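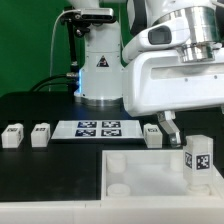 Ticket 198: Audience vote widget showing impossible totals
Opened by: Nadja Camenzind
Assigned to: Bram Dekker
Priority: High (was Low until the semifinal)

Nadja: The poll under the Setholm semifinal recap has Hermine Schwaiger on 3,000 votes. Exactly 3,000, and it hasn't moved since lunch. The other singers are all climbing. Her fans have noticed and are writing to me in capitals.

Bram: Looks like the per-contestant cap left over from the July test. Raised it. Please reload.

Nadja: Reloaded. She is now on 40.

Bram: That would be the cached count. Clearing it.

Nadja: Percentages now add up to 198. I admire the enthusiasm but can't publish it.

Bram: Duets get counted once per singer and there were 3 of them. Patched on the test copy, going live after the results show so we don't lose votes midway.

Luzius Zaugg: Can we just hide the percentages until then?

Bram: Hidden.

Nadja: You hid the vote button too.

Bram: Button is back. Percentages still hidden.

30 December 2012: Patch live. Totals match the log. Leaving open until Jamie Naylor checks it on his phone, which is still the old Koller.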